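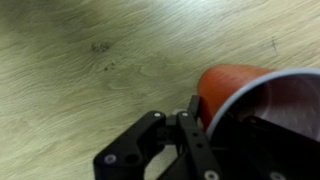 An orange-red cup on its side on a wood-grain surface.

VATDALE, December – Hi, I'm Younes Morsy, and I run Dretik, the little tableware lending library on Mellau Street. I've got good news and I can't sit on it any longer: we're moving to a bigger place!

When we opened, I figured we'd lend out a few stacks of plates for birthday parties and that would be that. We now have 957 members and 600 place settings, and on a busy morning the line goes right out the door (sorry, neighbors).
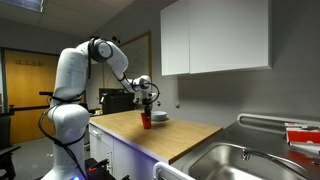
The new spot is the old Bognár bakery, two doors down, with room for 110 crates on the shelves and a real counter for returns. My business partner Ayman Bouzid has been painting the back room green, which I was against and now kind of love.

Borrowing stays free for members for up to 36 hours. Just rinse everything before you bring it back – we do the proper washing.

Doors open at 9 a.m. on our first day in the new place, and there'll be coffee. Reporters are welcome too. Stop by the shop and ask for me or Ayman.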